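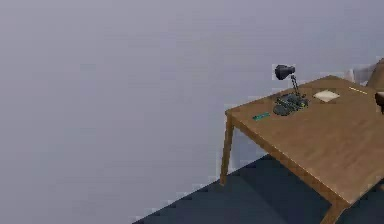

Stavemow opened its bracket works to trade visitors in January 2018, and I joined the afternoon group with two other installers. The tour started in the planning room, where Kenta Oshima, who runs the fitting side, went through how a motorised drop-down screen is laid out before any drilling. 

The press shop came next. Wall plates are cut and folded from 3 mm steel, then drilled in one pass on a Jakubowski machine. Stavemow buys its motors in from Nerkovero and tests each batch on arrival. The endurance rig was running a swivel arm loaded well above its rated weight; the counter stood at 2,685 cycles and the arm showed no sag that I could measure with a pocket level. The noise was a low hum, with a slight knock at the end of travel – Oshima put this down to the stop buffer, which is being changed.

Packing was the weak point. Fixings for masonry and for stud walls share one bag, and the printed sheet does not say clearly which is which. I raised this and was told a new sheet is due in June. The flush-fit version, sold as the Fustotent, was on show only as a static sample. The minimum order for trade accounts is 500 pounds, carriage extra.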